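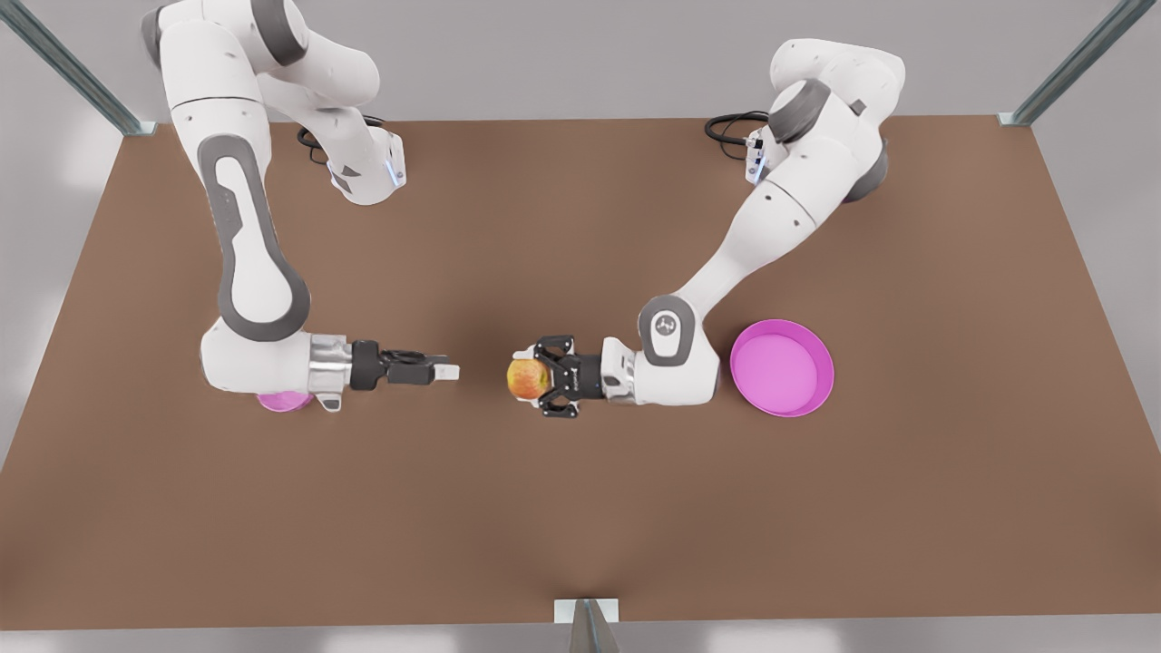
A comment under the previous part objected that a handover is the wrong task to demonstrate by hand: both end poses are known, the simulator reports the object pose exactly, and a scripted trajectory would finish in an afternoon. The same comment asked what a remote operator adds.

A script gives one solution repeated many times. The policy trained from it behaves well while the apple sits in the grasp the script expects and poorly when it has turned a little in the fingers. An operator corrects for that without thinking, and the corrections are the part of the data worth having. Scripts remain useful for checking that the workspace is reachable, and the Clarnari scene ships with one for that purpose.

This part covers recording the two-arm handover in Clarnari with the Imus leader handles. It assumes the scene loads, both arms home without error, and the handles are calibrated. Last updated August 18, 2018.

1. Set up the session

Start the simulator first and the Biditz recorder second. If the order is reversed, the recorder attaches to the default clock and the joint log drifts against the camera streams. There is no warning when this happens. Check the clock field in the recorder header; it should read sim.

Set the task to handover_lr. In this naming, left and right are the robot's own. With the default overview camera, which faces the robot, the left arm is on the right side of the screen. Do not swap the handles to make the screen feel natural, or the wrist views will be assigned to the wrong hands.

2. Pick up with the left arm

Approach from above and close at the widest part of the fruit. A grasp too near the top lets the apple roll in the fingers as soon as the wrist turns. Lift enough to clear the rim of the bowl, then move to the middle of the table and turn the gripper to point at the other arm.

3. Align the right gripper

Bring the right arm in with the fingers open and the gripper level. Stop short of contact and hold both handles still for 2 seconds. The pause lets the arms settle and gives the segmentation script a clean boundary between transport and transfer.

Use the overview camera for height and the wrist cameras for depth. Most failed transfers come from an operator relying on the overview for both. 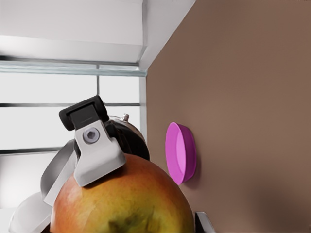
Depth error is hard to judge once the fingers are close to the skin, so reduce the handle scaling before the last stretch of the approach. The pedal on the Imus base steps through 3 scaling levels; the lowest is the one to use here. Scaling changes are written to the log and do not need to be noted by hand.

4. Transfer

Close the receiving gripper until the force readout rises and holds. Only then open the giving gripper. For a moment both hands have the apple, and during that moment neither wrist should move. If the two arms pull against each other, the solver produces a jump in object velocity that looks like a collision in later filtering.

Open fully, back the left arm straight out along its own axis, and then raise it. Raising first tends to catch the underside of the fruit.

5. Place and close the episode

Carry the apple to the bowl on the receiving side, lower it, release, and return both arms to home. Press the end key after the arms stop. A complete episode takes around 18 seconds at a comfortable pace. Much longer episodes usually contain a hesitation in step 3 and can be kept, provided the transfer itself is clean.

Dropped apples

Mark the episode as failed and keep it. The Daneshvar filter script separates failures by label, and deleting files by hand breaks the episode index. Reset the scene with the randomize option on, so that the next start position differs from the last.

Known issues

The force readout lags when the render window is set to full quality. Record at medium and re-render from the joint log afterward.

Builds from before May store the two gripper channels in reverse order. Run the converter on those files before merging them with newer ones.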